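Druvia Opens Its Equipment Planning Desk to Small Shops Weighing a First Robot

CLUMBRIDGE, September 16, 2024 – Druvia, the equipment advisory firm that has spent the past several years helping small manufacturers and repair shops make sense of automation quotes, is very pleased to announce that its Equipment Planning Desk is now open to any business with a workforce of 317 or fewer. The service began as a pilot with a handful of neighbors here in Clumbridge, and the response was so generous (and the questions so good!) that the firm has decided to offer it year-round.

The Planning Desk is meant for owners and shop managers who have been thinking about a robot arm for a year or two, have collected a folder of brochures and perhaps one alarming quote, and would like to sit down with someone who has no arm to sell them. Druvia does not take commissions from equipment makers or integrators, and it never has. Clients pay a flat fee that is agreed before work starts, and they keep every worksheet, cost sheet and drawing that comes out of it.

A typical engagement runs 10 weeks. It opens with a conversation about the job itself: what is being picked up, set down, opened, closed, turned over or carried, how often, and by whom. From there, Druvia's planners build a full cost of ownership for each option on the table, including the parts of the bill that tend to show up late, such as grippers and spare fingers, wrist cameras, guarding, floor work, electrical work, training hours and the software subscription that begins in year two.

The pilot group that finished in July included Brophy, a refurbisher of office electronics that wanted to know whether an arm could take over some of the handling at its laptop benches. Brophy's first budget covered the arm and very little else. By the end of the engagement the company had a five-year plan with the purchase split across two budget years, a lease option for comparison, and a clear list of the tasks that will stay with its technicians for the time being.

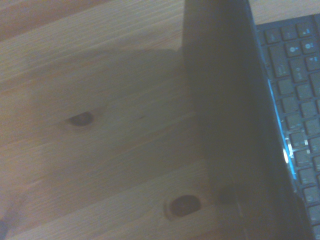 Laptop on a wooden desk, seen from the robot's wrist camera.

Laptop handling makes a useful planning case, and it has become something of a favorite around the office. The items vary from one model to the next, the lids and hinges need a light touch, and dark casings with lit keys can ask a good deal of a camera. Questions like these have a direct effect on the budget, and Druvia encourages every client to settle them with sample items and a short trial before signing a purchase order. A week of trial time is almost always cheaper than a second gripper.

The Planning Desk also includes a session on what the firm fondly calls "the boring money." This covers service contracts, insurance, the cost of a stopped bench while a part is in the mail, and the hours your best people will spend learning the new equipment when they could be doing their regular work. Druvia has found that owners are glad to talk all of this through, even when the outcome is a decision to wait another year, and several pilot clients chose to do just that.

To go along with the launch, Druvia is releasing the Pleltden Workbook, a free planning guide with 12 fill-in worksheets. It walks readers through sizing a job, comparing quotes line by line, asking an integrator for references, and setting aside a sensible reserve. The workbook is written in everyday language and can be used on its own, with no obligation to hire anyone at all. Printed copies may be picked up at the Clumbridge office, and a version for download is available on the Druvia website.

Druvia will take on 5 new Planning Desk clients this fall, with further places opening after the New Year. Interested businesses are warmly invited to send a short note through the website describing the work they have in mind. A rough sketch and a few phone pictures of the bench are plenty to begin with.

About Druvia

Druvia is an independent advisory firm based in Clumbridge. It helps small and midsize businesses plan, budget and buy production equipment, with a particular interest in first-time robot purchases.

Media inquiries: please use the press form on the Druvia website.

###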